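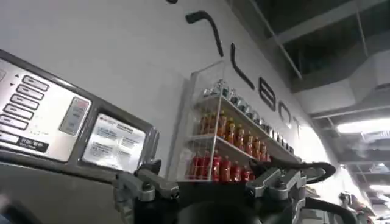 Dark exposed ceiling over a white interior wall with black lettering.

Bredov Dry Fall Flat, Black
Waterborne spray coating for exposed ceilings
Interior use only. Professional application.

Overview

Bredov Dry Fall Flat is a single-component acrylic coating for open deck ceilings, bar joists, ductwork, conduit and hangers. It is made to be applied by airless spray from a lift or from the floor. Overspray loses its water as it falls and lands as a dry powder that can be swept or vacuumed, provided the drop distance and air conditions below are met.

The finish is flat with no visible sheen at low angles. Mixed surfaces such as galvanized deck, primed steel and black pipe read as one color once coated. The product hides lap marks well, but it is a soft film and should not be used where people or equipment will rub against it. For walls, columns and doors below the deck line, use Onsri Interior Eggshell.

Where it is used

Retail and showroom ceilings
Offices and workshops with exposed structure
Warehouses and loading areas, interior side only
Gyms, studios and rehearsal rooms
Parking decks that are fully enclosed and heated

Do not use on floors, on exterior soffits, in walk-in coolers, over indoor pools, or on any surface that reaches a temperature high enough to soften an acrylic film. Do not coat sprinkler heads, smoke detectors, nameplates, valve tags or moving parts.

Technical data

Type: acrylic copolymer emulsion
Color: black (factory made, not tintable)
Finish: flat
Volume solids: 33 percent
Minimum surface and air temperature: 52 F
Maximum relative humidity for dry fall: 70 percent
Minimum drop for dry overspray: 8 feet
Thinner: none needed; clean water if allowed by local conditions
Cleanup: warm soapy water
Packaging: five-gallon pail, one-gallon can (touch-up only)

The drop distance is measured from the spray tip to the nearest horizontal surface below it. Shelving, machine tops, mezzanine rails and light fixtures all count. Overspray that lands on a warm surface before it has dried will stick, even if the floor below it is clean.

Surface preparation

All surfaces must be clean, dry and sound. Dust is the most common cause of poor adhesion on ceilings. Blow down or vacuum joists, the top flanges of beams and the upper side of ducts before masking starts.

Galvanized deck: Remove forming oil with a detergent wash, rinse, and let dry. Test a small area first. If the dry film lifts with tape, wash again and prime with Jasesach Metal Bond.

Shop-primed steel: Spot prime bare metal, welds and rust. Waterborne coatings can cause flash rust on bare steel, and the stain will show through a single coat.

Concrete: New concrete must be fully cured. Remove form release agents. Porous concrete will take more material on the first pass.

Wood deck: Seal knots and water stains. Raw wood should be primed.

Previously painted ceilings: Dull any gloss. Check for old dry fall that has gone chalky. A light tap with a stiff brush is a fair test - if powder comes off, the old film must be brushed down or sealed.

Insulation facing: Vinyl and foil facings vary by maker. Apply a test patch and wait overnight before judging it.

Masking

Dry overspray does not remove the need for masking. Cover sprinkler heads with thin paper bags made for the purpose and remove them as soon as spraying is done. Bag detectors only with the approval of the person in charge of the fire system. Wrap light fixtures, cameras, speakers and exit signs. Mask the top edge of finished walls and drape film down far enough to catch material that is thrown sideways by the fan pattern.

Wall graphics, mounted letters and displays should be covered in full. Powder settles on top edges and is hard to remove from matte surfaces without leaving marks. Control panels and keypads should be covered and taped on all sides, and equipment with cooling fans should be shut off first so that powder is not drawn in.

Shut down the air handling system in the work area and close the return grilles. Moving air carries overspray out of the zone before it drops.

Spray application

Mix with a slow power mixer until uniform. Flat black settles in storage and will dry with gray streaks if the bottom of the pail is not brought up. Strain before use.

Set the pump to the lowest pressure that gives a full pattern without tails. Hold the gun square to the surface and spray the joists from both sides before filling the deck between them. Flute sides should be sprayed from two directions. A heavy single pass will run on round pipe, so apply two light passes and let the first one set.

Work away from finished areas. Sweep up settled powder at the end of each shift and before any wet mopping. Dry overspray that gets wet and is left to stand can bond to the floor.

Brush and roller work is limited to touch-up. Brushed areas will look slightly darker until fully dry.

Drying

Drying time depends on temperature, humidity and film build. Cool or damp rooms slow the fall-out as well as the film. When conditions are close to the limits in the data table, spray a short section over a sheet of dark cardboard and wipe the sheet by hand. If it smears, stop and warm or dry the room.

Storage and handling

Keep from freezing. Store pails upright with lids tight. Product that has frozen may look normal after thawing but will plug tips. Wear a fitted respirator, eye protection and gloves when spraying, and read the safety data sheet before opening the pail.

Ordering

BDF-K5: black, five-gallon pail
BDF-K1: black, one-gallon can
BDF-W5: white, five-gallon pail

Full pallets ship from the Tredlow warehouse. Orders received by noon leave the same working day. Pails from one batch are kept together on request - note this on the order, as batches can differ slightly in depth of black.

Technical questions: Wagner Evangelista, coatings desk
Orders and freight: Tainá Araújo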